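We use cookies to remember your reading preferences. Accept | Manage settings

Chapter 4
Setting Up the Work Surface

Of all the chapters in this book, I had the most fun writing this one. Tables! We lean on them, spill on them, pile the mail on them, and almost never think about them. Yet the top of a table decides how easily you can find a small part, how well you can see an edge, and how long you can sit there before your neck starts to complain. By the end of the chapter you should be able to look at any bench or desk and say what kind of work it suits and what you would change first.

We begin with color. A pale surface bounces light back up onto the underside of whatever you are holding, and it makes soft shadows easy to read. Those shadows tell you which way a face is tilted, even when the object is the same color as the table. 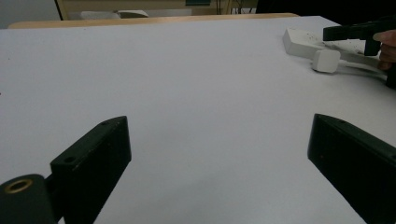

Figure 4.1 A white block and a small white cube on a white tabletop.

Try this at home before you read on. Put a sugar cube on a white plate and move a lamp around it in a slow circle. Watch how one face goes bright while its neighbor drops into gray, and then how they trade places. Now do the same on a dark placemat. The cube jumps out at you right away, but the shadow it casts is much harder to follow. Neither surface wins every time, and a good part of Section 4.2 is about choosing between them.

Clear space
Florian Ammann taught bench skills at the Wadthorpe workshop when I was a student there, and his first lesson had no tools in it at all. He asked us to clear our tables and then sit with our hands on them for a full minute. I thought it was silly. By Wednesday I was doing it without being told, and I still do. 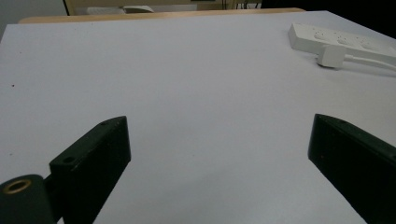 Clear space is a working part of the table, just as much as the lamp or the vise. It gives you a spot to set something down without looking, and it lets you turn a long piece without knocking over a short one. Notice how much bare white there is in the middle of this tabletop, and how the surface looks brightest there and dimmer toward the corners. If your own light falls that way, keep the center for close work and let the corners hold what you only reach for now and then. In the exercises you will map the light on your own table with a sheet of paper and a soft pencil, and I think you will be surprised by what you find!

Bringing power to the table
Nuria Quintana, who drew the floor plans in Appendix B, likes to say that cords are furniture. I agree with her completely. A cord takes up room, it has a shape it prefers, and it gets in the way of your elbow if you let it. 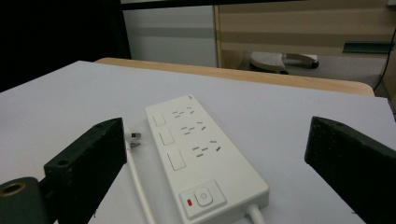 Power on the tabletop is a trade — you gain reach and you give up space. Before you settle on a place for a strip, lay it down in a few positions and pretend to work. A strip set diagonally, like this white one, cuts the table into two odd-shaped areas, though its row of three sockets is easy to see from above. Each socket has its own rocker switch on the left, so a left-handed reader and a right-handed reader may well want to turn the strip different ways. Look at the loose plug, too. Its thin cable runs nearly parallel to the strip, and two cords lying side by side are far easier to keep track of than two that cross. We will come back to cord paths in Section 4.5, with a floor plan and a roll of masking tape.

Words to watch for in this chapter: work zone, reach, glare, cord path, parking spot.

Before you begin Section 4.1, measure your table and write the numbers inside the front cover of your notebook. You will need them more often than you expect.

Last updated: April

Related chapters
Chapter 3: Light and Where It Lands
Chapter 5: Drawers, Trays and Bins
Chapter 6: Sitting, Standing and Reaching
Appendix B: Floor Plans by Nuria Quintana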